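Packing a Snack Box

Snacks come in all kinds of shapes. Some are in stiff little cartons with flat sides. Some are in soft bags that crinkle and bend. If you drop them all into a box any old way, the lid may not shut. If you think for a minute first, more will fit.

Start by putting everything on a table. Open the box and fold the lid back. Now you can see how much space you have and what has to go in it.

Cartons go in first. A carton keeps its shape, so it needs a space as big as it is. Stand two cartons side by side, close together, and there is very little space wasted between them. Lay them down crooked and you get gaps shaped like triangles, which are hard to fill.

Bags go in last. A bag has air inside it as well as food. The air stops chips and cookies from getting crushed. You can bend a bag a little to fit a gap, but don't squeeze it hard or it may pop.

You can use numbers too. Facundo Maldonado measured his lunch box and found that it holds 1073 cubic centimeters. One of his cartons takes up 200 cubic centimeters. Five of them make 1000, so on paper five will fit, with 73 left over. In real life it depends on the shape. If the carton is taller than the box, it has to lie down, and then maybe only four go in.

Snack cartons, snack bags and a box with a lid, on a wooden table:

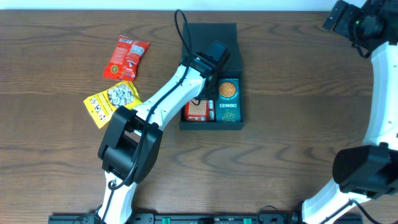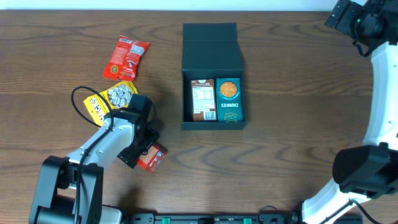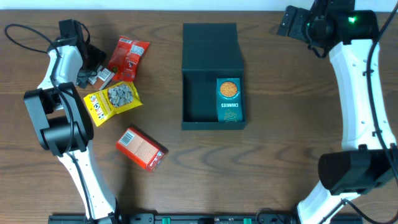
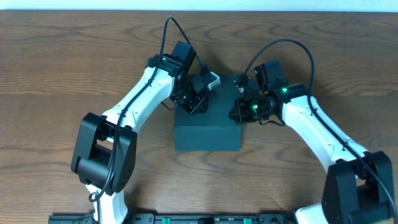
When the box is full, close the lid gently. If it won't go down, don't push. Open it again and look for the thing that is sticking up. Often it is a carton standing on its end that would fit if you turned it on its side.

Try it at home on Saturday. Celeste Bustos and her brother each packed the same box with the same snacks and then compared. Hers closed the first time. His closed after he moved one bag.

Words to know

Carton: a small box made of stiff paper or card.
Volume: how much space something takes up.
Cubic centimeter: a cube one centimeter long on every side.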